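Informe de avance: buenas prácticas en celdas con brazo robótico
Proyecto Fovance, segundo periodo. Para: Maricel Evangelista, seguimiento de proyectos, Vieira

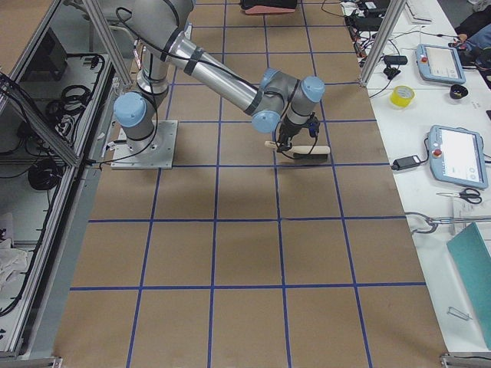

Lectura: 3 min

Resumen para quien solo lea el resumen: el borrador de normas internas está terminado en sus dos terceras partes, el registro de incidencias funciona y vamos con retraso en la parte que todos dábamos por fácil, la mesa.

1. Qué se comprometió

En la propuesta prometimos 16 reglas de trabajo para celdas pequeñas, redactadas de modo que una persona recién llegada pudiera aplicarlas sin llamar a nadie. Tenemos redactadas once. Las otras cinco existen en forma de discusión.

2. Suelo y zona de trabajo

La regla 1 pide que la superficie sobre la que trabaja el brazo esté marcada. En la celda de pruebas se resolvió con papel kraft y cinta azul en cuadrícula, una solución de precio ridículo que ha sobrevivido a dos propuestas bastante más caras. La cuadrícula sirve para anotar dónde se deja cada objeto: quien repite una tarea de cepillo al día siguiente escribe la casilla y se acabó el «más o menos por ahí». Falta decidir cada cuánto se cambia el papel. Bienvenido Gatchalian propone hacerlo cuando se rompa; yo propuse una periodicidad fija y perdí la votación.

La regla 2 dice que dentro de la cuadrícula solo puede estar lo que la tarea necesita. Bolsas, almohadillas y cualquier otra cosa blanda que busque sitio donde descansar van fuera. Es la regla más corta del documento y la que más veces hemos tenido que leer en voz alta.

3. Paradas de emergencia

Las consolas de mando llevan su botón rojo, y eso en principio cierra el asunto. La regla 4 lo vuelve a abrir: la consola tiene que quedar con el botón accesible, sin nada encima, y quien supervisa debe saber cuál corresponde a cada brazo sin seguir el cable con el dedo. Con dos consolas iguales en la misma mesa esto último deja de ser una formalidad. La etiqueta de identificación está diseñada. La imprenta de Trustano nos la promete para septiembre.

4. La mesa

Llegamos al retraso. La regla 7 establece que en la mesa auxiliar habrá consolas, teclado y herramienta en uso, cada cosa en su sitio. La realidad añade tijeras, cinta amarilla, una varilla metálica que asoma por el borde hacia la zona del brazo y una cantidad de cable negro que merecería partida propia en el presupuesto. El texto de la regla está bien. Lo que no hemos conseguido es que la mesa lo lea.

Medidas en curso: canaleta para los cables de alimentación, pedida a Horex; bandeja para herramienta de mano; prohibición expresa de que algo sobresalga hacia la cuadrícula. Esta última se aprobó sin debate – cosa rara aquí – y entra en el borrador como regla 8.

5. Registro de incidencias

El registro suma 231 entradas desde que se abrió. Más de 100 son de orden y limpieza, lo que confirma la sección anterior y nos quita la excusa. Ninguna recoge lesiones. Se revisa los lunes, y pedimos a los turnos que escriban lo que pasó antes de escribir de quién fue la culpa.

6. Lo que pedimos

Una prórroga de un mes para las cinco reglas pendientes, que tratan del acceso de personas a la mesa con el brazo montado, del cableado sobre el propio brazo y de la entrega entre turnos. También el visto bueno para pasar a canaletas lo que sobró de la partida de viajes. Nadie viajó.

El borrador con las once reglas va en el anexo A. El anexo B, con las actas, se enviará aparte, cuando Bienvenido termine de quitarles los adjetivos.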